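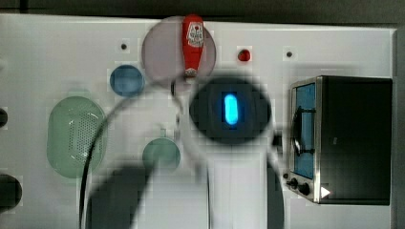 Figure 5. Overhead view of the Tudstead table during a comparison run, with the ketchup bottle by the pink circle and the toaster oven to the right.

4.2 Swapping the gripper and leaving everything else alone

The plan for this part of the study was to change one thing at a time. We kept the arm, the table, the overhead camera and the controller, and compared two grippers: the Enerow, which came with a thick manual, and the Magagula, which came with a single sheet. Both were asked to do the same 8 tasks with the same kitchen objects. These included the ketchup bottle, the green container and the oven in Figure 5. Each gripper made 456 attempts in all, which is a great deal of ketchup handling for a paper with no culinary contribution.

An attempt counted as a success if the object ended up where the task sheet said it should and stayed there for 5 seconds. The second half of that rule was added in July, after a pilot in which several bottles were delivered perfectly and then fell over. Attempts halted by the safety stop were scored as failures, whichever gripper was fitted and however unfair its supporters felt this to be.

The camera position deserves a few words. Seen from directly above, the gripper housing hides a good part of whatever it is about to touch, and the controller has to make do with what sticks out. In Figure 5 the bottle lies clear above the housing and is easy to find. The right-hand side of the housing is a harder case, as a small dark object there is partly hidden. The arm also blurs in the overhead view, and our object detector dealt with blur by reporting extra objects with great confidence. We raised its threshold once, before the first scored attempt, and then kept our hands off it.

Cables were the other nuisance. A thin black one can be seen curving past the green container in Figure 5. On 6 attempts the detector outlined a stretch of cable as part of an object, and the planner, which believes what it is told, set off to pick it up. We left these attempts in the results. Taking them out would have flattered both grippers equally and ourselves rather more.

Most of the difference between the grippers came from the oven door. The Enerow closed firmly on the handle but needed its approach angle set with care; the Magagula put up with a sloppy approach and then tended to slip during the pull. On the bottle tasks we could not separate the two. The same tasks were later repeated on the Detwood arm, and those results are given in the next section.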